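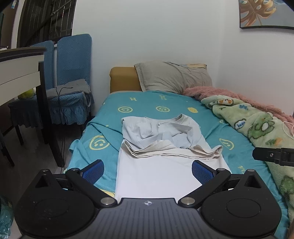

羊毛衫换季到底该叠着放还是挂着放？

叠着放。针织的东西挂久了肩膀会鼓包，下摆也会往下坠，外套和衬衫才适合挂。

2021年10月21日　发帖：Ilse Goossens

先把结论放上面了，省得大家翻。昨晚收拾衣服收拾到一点，今天趁午休赶紧写几句，想到哪写到哪。

我的做法：
洗干净再收，穿过一次也算穿过。
彻底晾干，摸着干了再多晾一天。
对折，袖子往后折，再卷一下或者三折，别压太多层。
最重的放最底下。
樟木条放角落，不要贴着衣服。

真空袋我试过一年，羊毛的不行，拿出来跟饼一样，蒸了半天才缓过来。羽绒服也不建议。棉被随意。

另外问一句，有人用过Prakance那种带拉链的布收纳箱吗？49块一个，想买两个放床底，怕受朝。

——

豆腐干不干
沙发。真空袋那条不同意。我羊绒衫压了四个冬天，没事啊。关键别抽到底，抽个七八成就停。楼主是不是抽太狠了

——

Ilse Goossens
回豆腐干不干：可能吧，我是抽到硬邦邦那种……但羊毛有弹性的，长期压着总归不好。你那件是薄款？

——

豆腐干不干
薄款，对。厚的棒针我也没压过，那玩意一件顶三件，塞都塞不进去

——

南门老猫
挂着也不是不行，横过来搭在衣架的横杆上，裤子那样搭。我家没抽屉只有杆子，都这么弄的。肩膀不会鼓，就是中间会有一道印，穿之前喷点水挂浴室里就平了

——

阿桑要早睡
搭横杆+1。衣架要粗的，细铁丝那种别用，勒一道沟

——

Irén Jakab
说一下虫子的事，这个比叠和挂重要多了。

去年我一件灰开衫，袖口一排小洞，收的时候好好的。后来翻资料才知道，咬衣服的是幼虫，喜欢有汗渍油渍的地方，领口袖口最容易中招。所以楼主第一条必须加粗：洗了再收。

樟木条我持保留态度。味道散了就没什么用了，得拿砂纸磨一磨让味道出来，很多人一放放好几年。真想保险就装密封袋，进冰箱冷冻，冻透了拿出来回温，再冻一遍。麻烦是麻烦，我现在收二手毛衣回来都这么干。

——

Ilse Goossens
冷冻！我家冰箱冷冻室全是饺子😂 一次塞得下一件吗

——

Irén Jakab
一件一件轮着来嘛。袋子里空气挤掉，不然起霜弄湿衣服。拿出来别马上拆袋，等恢复到室温再拆

——

路过打酱油的第二年
樟脑丸行不行，便宜大碗

——

南门老猫
家里有小孩的别用那个，味道也冲。我妈放了一辈子，她那柜子一打开我就打喷嚏

——

路过打酱油的第二年
有那么夸张吗，我从小闻到大

——

Irén Jakab
看成分，萘的不要买，正经店里现在也不太卖了。你要用也是用纸包着，别直接接触衣服，化纤的尤其别碰。穿之前晾两天。我个人不用，不劝你

——

小河弯弯
弱弱问下，洗羊毛衫用啥？我都是普通洗衣液，冷水，手搓

——

Ilse Goossens
别搓！泡一会儿，轻轻按压。洗衣液要中性的，我用Irnon的羊毛专用，味道淡，就是瓶口设计很烦，老漏。水温洗和漂一致，一冷一热容易缩

——

豆腐干不干
我全丢洗衣机，羊毛档，套网袋，从没翻过车。手洗党太紧张了吧

——

阿桑要早睡
你机器好。我那台旧的所谓羊毛档甩得跟打仗一样，毁了一件Dewulf的高领，胸宽从44厘米缩到我外甥女能穿。心痛到现在

——

豆腐干不干
呃 那确实。先拿便宜的试

——

小河弯弯
缩了还能救吗？？

——

阿桑要早睡
网上说护发素泡，泡了，拉了，回来一点点，一边长一边短，彻底没法穿了。送外甥女了，她倒挺喜欢的

——

Irén Jakab
护发素只能救轻微的。纤维毡化了就是毡化了，拉不回来。轻微缩水可以试：温水加一点护发素，按压浸透，毛巾卷起来吸水，平铺，从中间往四边慢慢抻，每抻一点量一下尺寸。别吊着晾。

——

南门老猫
说到晾，平铺这事谁家有那么大地方啊。我都是晾衣架上垫条浴巾，猫一定会上去躺。

——

Ilse Goossens
买那种网兜晾篮，两层的，不用的时候一拧就收起来。我那个用了挺久。猫的问题我解决不了

——

路过打酱油的第二年
收纳箱没人回楼主我来回。Prakance那个我有，布的，防尘可以，防潮别指望。床底的话下面垫一层，别直接贴地砖。我放了包干燥剂，一个季节换一次。49还行，我买的时候更贵

——

Ilse Goossens
谢谢！！那先买一个试试。你们那边南方吗

——

路过打酱油的第二年
南方，回南天墙上淌水那种。这箱子那阵子我都搬到柜子顶上去

——

小河弯弯
塑料箱不好吗 硬的能摞

——

南门老猫
塑料箱闷，没干透就扣进去直接发霉，我吃过亏。但是真干透了的话比布的强，虫也进不去。看你自己勤不勤快了

——

Irén Jakab
同意，塑料箱我投一票。布箱拉链头那儿总有缝。收进去也不是就不管了，中间拿出来抖一抖，见见光，虫子最喜欢没人动的地方。我一般11月把厚的换出来，顺手把箱子里外擦一遍，再吸一下柜子角落和床底的灰。这步好多人省了，衣服洗得再干净，柜子缝里有卵也白搭

——

豆腐干不干
好家伙，收个毛衣跟上班似的。我那四年真空袋岂不是全靠运气

——

Irén Jakab
密封的嘛，虫进不去，这点你倒是做对了

——

豆腐干不干
截图了，回头给我老婆看

——

小河弯弯
那起球呢，收之前剃还是穿之前剃？

——

Ilse Goossens
我收之前剃，洗完干了剃。衣服摊平，绷紧一点，机器别使劲按。薄的地方跳过去，手肘那块我剃破过一次……

——

阿桑要早睡
穿之前剃。反正放一季又蹭出毛来，剃两遍更薄。用梳子那种比电动的温和，慢一点就是了

——

Ilse Goossens
也有道理，各人习惯吧。午休没了，先下，晚上回来看。箱子到了我再上来说防不防潮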